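About Willey Bakehouse

Willey started with two of us, one secondhand deck oven and a very long list of breads we wanted to learn. I'm Horácio Moreira, and I still get up for the 3:30 mix most mornings – still happily, too! My business partner, Pat Esteves, handles the sweet doughs and has the steadier hands, so anything that needs shaping into a leaf or a braid goes to the far end of the bench.

We moved into the old Laterent shoe store on Onimico Street one September and kept the big front window and the creaky floor. The kitchen is right behind the counter, so if you come in before nine you'll probably catch us with flour up to the elbows. Please say hello. We love talking about dough (bring it up and you may be here a while).

On a regular day we bake 400 rolls and pastries in 18 kinds. The round rolls are the ones people ask for by the bagful, and they get an egg wash before they go in. The leaf pastries came later. Pat spent most of a winter on them, changing the butter, changing the folds, changing the butter back again, and we ate every single trial batch.

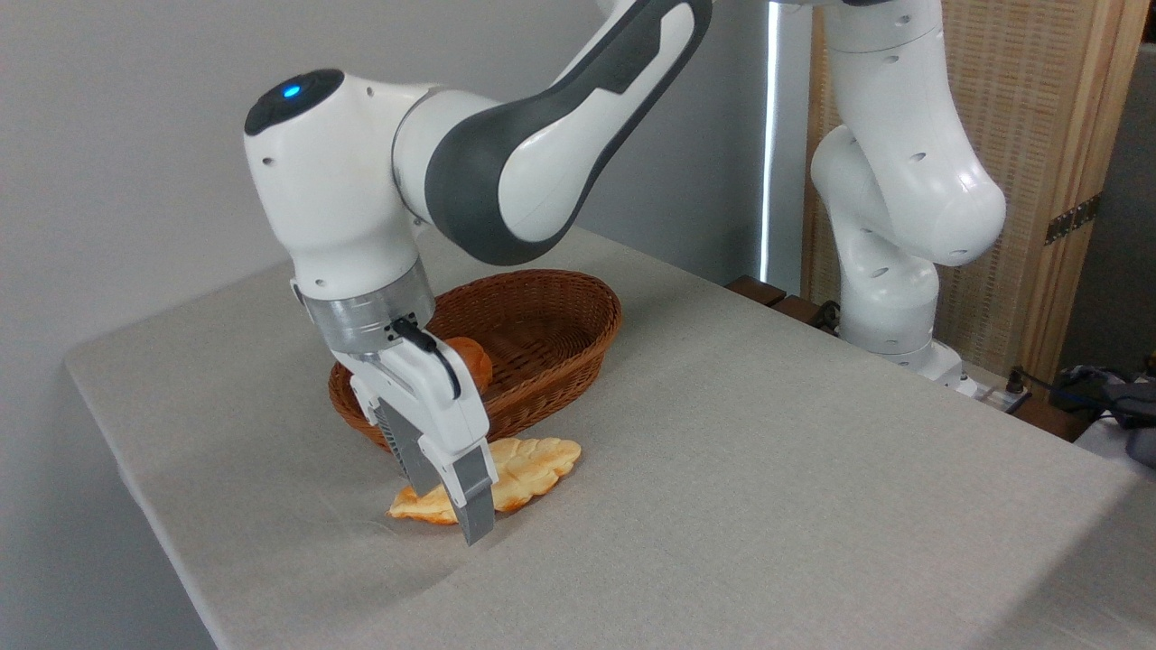
Leaf pastry on the linen, with a round roll in the basket behind.

Setting the table matters to us nearly as much as the baking. Bread looks so good on plain cloth and in a woven basket, and we like it within easy reach, where people can pass it around and tear off a piece. If you're ordering for a brunch or a family party, ask about our baskets and tablecloths. We lend them out with bigger orders, and all we need is for them to come back by the end of the week. Crumbs are fine.

We also run a small shaping class in the back kitchen. You'll make a round roll and a braid, and you'll take home whatever you bake, lopsided or not – my first braids were terrible and they tasted great. Beginners are very welcome, kids too if they come with a grown-up. Sign up at the counter, and wear something you don't mind getting floury.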